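Rebuilding an Office Desktop: The Storage Stage
Student project report, Computer Hardware and Maintenance
Submitted in November

1. Purpose of the project

The course asks each student to take one used desktop computer and describe how its parts are laid out, how they come apart, and what it takes to put them back. I chose a tower that came to the department through Kimcombe, a local firm that passes on old office machines to schools. My report covers the storage stage, which means the hard drive, the caddy it sits in, the drive cage, and the two kinds of cable that go to a drive. The processor and memory stages belong to other reports, so I only mention those parts where they matter for the drive work.

I picked storage for a practical reason. The drive is the part people most often replace in a machine of this age, and it is also the part the case maker has put the most thought into. Almost everything else in the tower needs a screwdriver. The drive doesn't, once it is in its caddy.

2. The machine and the work surface

The tower was worked on lying on its side with the side panel off. This gives a clear view down onto the motherboard and puts the drive cage on the right. The table has a slotted aluminum top. It's firm and it doesn't bend under the weight of a full tower, but small screws drop into the grooves and roll along them. I started using a shallow dish for screws after losing one that way in the first hour.

The power supply lies along the front of the case as seen from the working side, with its specification label facing up. I found that useful, as I could copy the ratings into my notes without taking the unit out. The graphics card is a compact one in an expansion slot and it stays out of the way of the drive work.

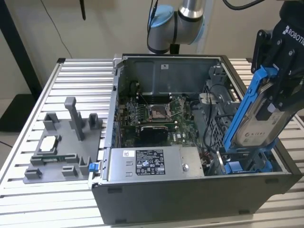

Figure 1. The open tower on the worktable, with the hard drive in its blue caddy over the right end of the case.

The CPU socket was empty during this stage. The board can't start without a processor, so nothing in this report is a power-on test. Every check I describe is a check of fit.

3. The drive and its caddy

The drive is a 3.5-inch hard drive. It is held in a blue plastic caddy, which is a frame with rails along the sides and a handle at one end. The manufacturer used blue for the parts that a user is meant to touch. After an afternoon with the case I stopped looking for catches and just looked for the color.

The fit between drive and caddy is close. I took the drive out of the caddy and put it back 11 times to get a feel for it, and wrote down anything that went wrong. On 2 of those tries I had the drive the wrong way around, with the connectors facing the handle. It's easy to do if you are reading the label and not looking at the sockets. After that I always set the drive down with the connector end away from me before picking up the caddy.
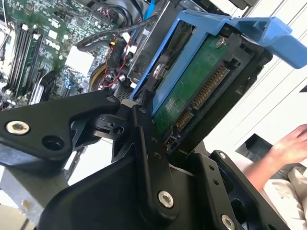
The underside of a hard drive carries its circuit board, and the board is exposed. The course handout says to hold the drive by its metal sides and keep fingers off the board, and the caddy makes this easier. With the caddy on, you hold plastic – there is no need to touch the drive at all. I still wore the wrist strap for every step.

4. The drive cage and the cables

The cage is gray metal and has a perforated section. Before putting a drive in, I checked that nothing was lying across the opening. Cables were the main problem here. The power leads are stiff and they want to go back to the shape they've been in for years, so they spring up into the space the drive needs.

My first idea was to tie them down. The tie made them too short to reach the connector comfortably, and I cut it off again. What worked better was to route the loose cables up and over, toward the board, and leave them in a wide loop. It looks less tidy but leaves slack where slack is needed.

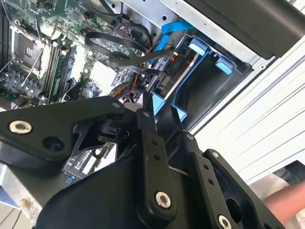
The data cable is thin and flat compared with the power leads and gives much less trouble. The one thing to watch is the direction of the plug. A SATA plug has an L-shaped key inside and only goes on one way. If it resists, turn it over. I wrote this on the worksheet in capital letters because a forced plug can crack the plastic on the drive side, and then the drive is scrap.

5. Putting the drive in

The order I settled on is as follows.

Clear the cables away from the cage.
Hold the caddy by its handle.
Bring it in over the right side of the case and tilt it down toward the cage.
Line up the rails before pushing.
Push until the caddy stops.
Attach the data cable, then the power cable.

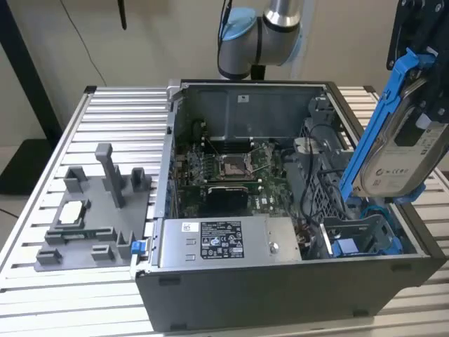

Figure 2. The drive in its blue carrier, angled down toward the drive cage on the right side of the tower.

Lining up the rails is the slow part. If one rail goes in ahead of the other the caddy jams at a slight angle, and pushing harder makes it worse. Pull it back out fully and start again. My average for the whole sequence was 13 minutes at the start, mostly spent on cables, and it came down a good deal with practice.

6. What I would change

I would label both ends of every cable before unplugging any of them. I labeled only the drive ends and then had to trace two leads back by hand. I would also draw the cable routes at the start, as the loop I ended up with was found by trial and error and I have only a rough sketch of it.

The next stage is to fit the processor and cooler, then confirm that the drive shows up in the setup screen. Until that is done, I can say that the drive seats properly in the cage and that both cables reach it without strain.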